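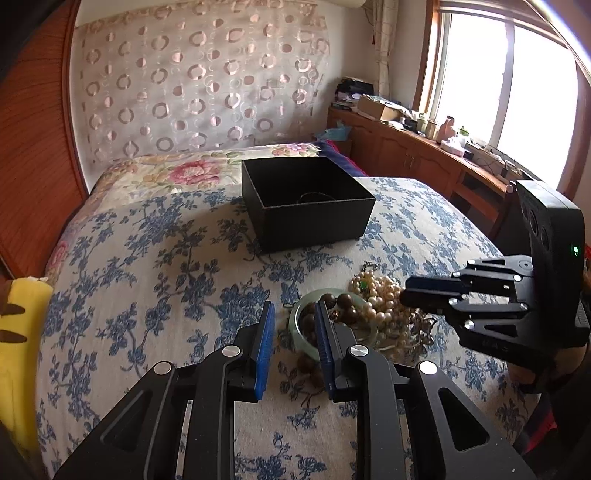 The technician who looks after the hand-held grippers at Drerkar has a bench in the Clomcombe workshop and a drawer of blue finger pads that she guards fairly closely. The grippers come in pairs, one for each hand, and she services both halves together even when only one has been reported faulty.

"People send me the left and keep the right," she says. "Then the left comes back tight and the right is sloppy, and whoever is holding them starts squeezing unevenly."

We asked what goes first. "The pads. You get fluff and hair in the texture and it stops holding small things." She wipes them with a damp cloth after each session and changes them at 700 grasps on jewellery, sooner if an edge lifts.

Small, slippery objects are where a worn pad shows up. A string of beads is her favourite check, as it has to be held by the tips while the rest hangs free. Pearls and fine chain are harder. "Chain finds any gap you've got. If the fingers don't close parallel, it'll slide down between them and wrap itself around a link."

The pivots come next. She holds each finger by the tip and rocks it, and any click means the joint comes apart. It takes her around 21 minutes to strip, clean and rebuild one gripper, and she uses a dry lubricant from Vultlow – oil ended up on someone's bedspread once and she has not bought it again.

Lenses get a blower and then a clean cloth, in that order. She checks the mount for movement before anything else is packed away. "If the mount has shifted, write it on the tag. Don't nudge it back and say nothing."

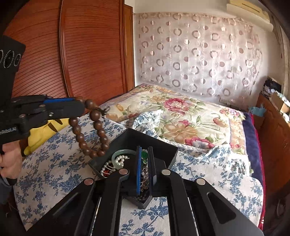
Working in people's homes

Most of the wear she sees comes from houses, where there is lint on every soft surface. Her travel kit is an Avcı tool roll with 3 hex keys, spare pads and a brush. She colours the handles with paint so they can be found on a patterned quilt.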